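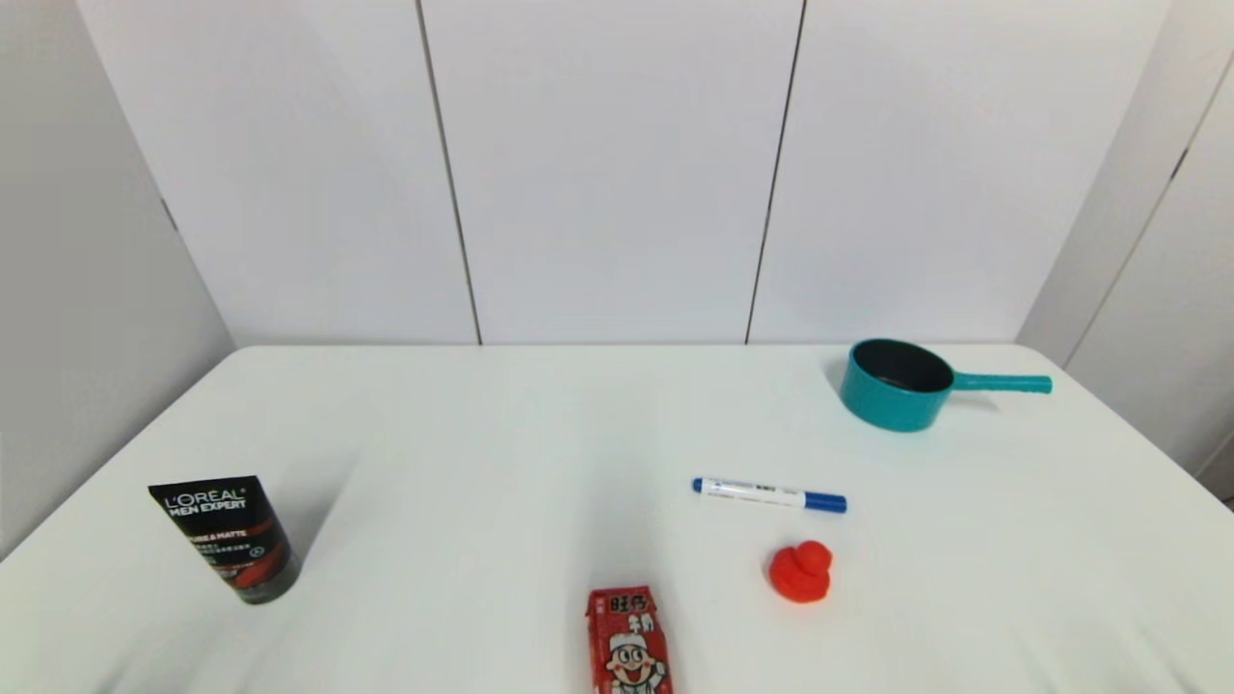
Storketik Bench Sorting Kit
Pre-acceptance safety inspection: checklist and comments

Site: Clukdale Technical Centre, Bay 2
Supplier: Storketik
Client: Prunatura
Date of inspection: 22 August 2018
Inspector: Sofia Azevedo
Witnessed for the supplier: Steinar Hauksdóttir
Witnessed for the client: Lai-ching Kao

Scope

The inspection covers the kit as offered for a trial at Prunatura's returns counter, where mixed household goods are to be picked from an open table and placed in bins. It does not cover the bins, the conveyor or the client's own network. Ratings are Pass, Pass with comment, Fail, or Not assessed.

1. Work surface and enclosure

1.1 Table surface smooth, with no raised edges in the pick area. Pass.
1.2 Table finish does not produce glare that affects detection. Pass with comment. The matte white surface is suitable. Pale items should be added to the client's trial set before sign-off.
1.3 Wall panels secure at all seams. Pass with comment. One fastener was retightened during the inspection.
1.4 Lighting even across the pick area. Pass with comment. The tabletop is slightly darker toward the left and right. The supplier is to confirm that this falls within its stated tolerance.

2. Test items

2.1 Items represent the range of shapes the client expects. Pass. The set includes a teal saucepan with a long handle, a whiteboard marker, a small red rubber duck, a Want Want milk drink carton and a tube of L'Oréal Men Expert face wash.
2.2 Items spaced for single picks at the start of the cycle. Pass.
2.3 Upright items stable before the cycle begins. Pass with comment. The face wash tube stands on its cap and leans slightly backward. Operators should check it before each start.
2.4 Cartons and tubes checked for leaks before use. Not assessed. No written procedure was supplied.

3. Guarding and stopping

3.1 Emergency stop within reach of the operator's normal position. Pass.
3.2 Stop circuit tested with the arm in motion. Pass. 200 cycles were logged by Chun-yin Lo before the test, with no unplanned restart.
3.3 Access door interlock halts motion. Fail. The door could be opened 37 mm before the interlock responded. The supplier is to adjust the switch and request a retest.
3.4 Warning labels legible from the operator's side. Pass.

4. Documents

4.1 Risk assessment supplied and signed. Pass. Reviewed by Chi-keung Fung.
4.2 Maintenance schedule supplied. Pass with comment. Gripper pad replacement is listed without an interval.
4.3 Operator training record. Not assessed. Training is planned for November.

Outcome

The kit is not accepted for use by client staff until item 3.3 has been retested. Supplier staff may continue to operate it with the access door locked. Written responses to items 1.4, 2.4 and 4.2 are to be sent to the inspector under file number 389.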